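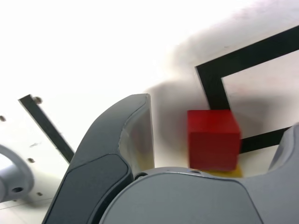
Budget slot, 9 minutes. Start with the ask: one more arm for Mansilla, paid for next year.

Oratile's figures are on the handout. Grippers are quoted separately, 2000 each from Dultton. Finger liners are 462 a set. Say that we left liners out last time and had to go back for the money in March.

Pause for questions on price.
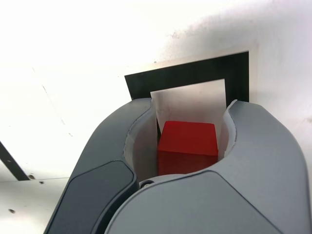 Last changed: Tuesday, July 9, 2024

Block work next. Red cube, lined fingers – the same kind of job the second arm would do. Don't promise a start date, Zullent quote 16 weeks for delivery.

Hand over to Valentina for floor space and power.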